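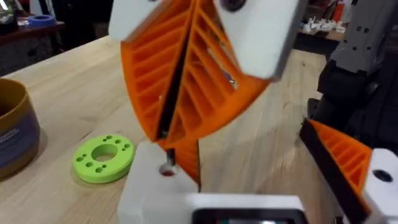

Indoor air logger reads high every night, plus gap in VOC data
Status: Resolved
Product: Welard desktop air monitor, with Leite sensor cartridge
Site: Hamesero building, second floor, finishing room and adjoining office

Original report

Hi all! First ticket here, and I'll say up front that I love this monitor. We put one in the finishing room and one in the office next door, and for the first time we can see what the ventilation is doing to the air.

The trouble is with the finishing room unit. Every evening after we leave, total VOC climbs steadily and then sits on a plateau until the morning. During the day, with people in there opening cans and wiping things down, it stays much lower. That's backwards from what I expected. The office unit shows a small bump at the same time but nothing dramatic.

Last night's peak was 3,059 ppb. The unit's screen said 3,000 and wouldn't go past it, but the exported file had the higher number. The daytime low was 284 ppb.

Second thing, possibly related: there's a hole in the export, always starting a little after 2 a.m. and lasting until 2:40. Temperature and humidity carry on through it without a blink, only the VOC column is blank.

What I've tried so far:

Restarted the unit (held the button until the light went white).
Moved it from the shelf by the door to the middle of the long wall.
Wiped the intake grille with a dry cloth. No solvent anywhere near it, I promise.
Checked for a firmware update. It says it's current.

No alarms and no error codes. Can send the whole export if that helps.

Reply from support

Thanks for such a clear report, and yes please, send the export for both units. Three questions while we wait for it:

Does the ventilation run all night or does it drop back on a timer?
Is anything drying or stored open in the room after hours? Waste rags and half-closed cans count.
When was the Leite cartridge last changed?

On the screen: the display stops at 3,000 by design, and the export keeps the raw value. So the two numbers don't disagree. Please treat the raw value above that point as a sign of "high" and don't lean on the last two digits. This type of sensor responds to a whole mix of vapors at once and can't tell you which one is present. It will not give you a formaldehyde reading, for instance, even if formaldehyde is part of what it's reacting to.

If anyone is getting headaches, sore eyes or a scratchy throat in that room, please don't wait on this ticket. Get fresh air moving, and talk to whoever handles safety at your site.

Customer

Both exports attached. Nobody has complained of symptoms, but I've passed the message along and we're airing the room out before the first shift until this is sorted.

Answers:

Ventilation: I thought it ran all night. I'm going to find out properly!
Stored open: there's a lidded bin for rags. Cans are closed. Freshly coated panels stay on the rack overnight to cure, that's been the routine for ages.
Cartridge: original, so it's as old as the unit. The sticker says November.

Support

Great exports, thank you. The office bump follows the finishing room rise with a short delay, night after night. A faulty sensor in one unit can't cause that in the other. Our reading is that the rise is real and some of that air is getting into the office.

The cartridge is within its service life, so leave it in for now. We'd like to rule the sensor out anyway with a swap test. Put the two units side by side in the office for an hour, then put both in the finishing room for an hour, door closed, nobody working. If they track each other in both rooms, the hardware is fine.

The blank stretch is a separate matter. The sensor runs a cleaning cycle in which it heats itself and ignores its own output. That should take 5 minutes. Yours is taking far longer, so we've asked the firmware people to look.

Customer

Swap test done, and what a fun one! The two lines lie practically on top of each other in both rooms. I've put the chart up on the office wall.

And I found the ventilation answer. The extract fan is run by a Burach controller in the electrical closet, and it has a night setback that cuts in at 6 p.m. I had no idea it existed. At that hour the fan goes to its lowest speed and stays there until morning. The panels go on the rack at 5:30, so they're giving off the most vapor just as the fan is slowing down. I laid the fan schedule over your VOC curve and the corner is in exactly the same spot - I may have cheered.

Support

We cheered too. That fits everything in the file.

Suggested next steps, in this order:

1. Have your building people move the setback later, so the fan stays at full speed through the first hours of curing. Check with them before touching the controller yourself.
2. Confirm that make-up air can get in. A fan pulling on a sealed room doesn't move much.
3. Look at the door to the office. With the extract at full speed the finishing room ought to pull air from the office and never push air toward it. A strip of tissue held at the gap under the door will show you which way it's going.
4. For a real exposure figure, ask for sampling by an occupational hygienist. It's the only way to get numbers for individual chemicals that you can compare with a legal limit. Your product's safety data sheet lists what to sample for.

On the export gap: it's a bug. When the VOC level is high as the cleaning cycle starts, the sensor keeps repeating the cycle until it hits its time limit. A fix is in the next release. In the meantime you can move the cycle to midday under Settings, Sensor, Maintenance time.

Customer

Setback now starts at midnight. First night's result is lovely: a small hump in the early evening, then a long slide down, and the office line is flat. Tissue test at full fan speed pulls toward the finishing room, as it should. There was a box parked in front of the make-up grille (sigh), now moved, and there's tape on the floor so it stays clear.

Cleaning cycle moved to noon and the gap is down to the normal length. We've also asked for a quote for the sampling, formaldehyde included, as it's on the sheet for one of our coatings.

Happy for you to close this. Thanks so much, I learned a ton!

Support

Closing as resolved. The cleaning cycle bug stays open under its own ticket, and you'll get an email when the release is out. After updating, set the maintenance time again, as the update puts it back to 2 a.m.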